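Glare from ceiling panels on a clear plastic dome

Isla Cruickshank
I have a curved clear cover on a bench in a room with rectangular ceiling lights. Everything overhead shows up in it as streaks, and I can't inspect the surface for scratches. Polishing made no difference. Is there a coating that fixes this?

Callum Gourlay
Turn the lights off.

Alasdair Morrison
Polish will not help. A smooth convex surface picks up light from nearly every direction, so moving the cover only moves the streaks. Switch off the row directly overhead and use one lamp at a low angle, with matte black card behind the cover. Scratches then show as bright lines.

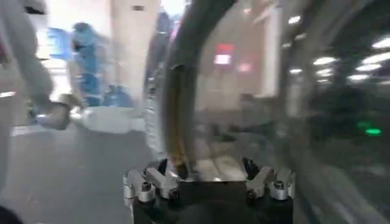 Lit signs and status lamps also reflect — mask those last. If marks need sanding out, start at 3000 grit, wet, and check after 60 strokes.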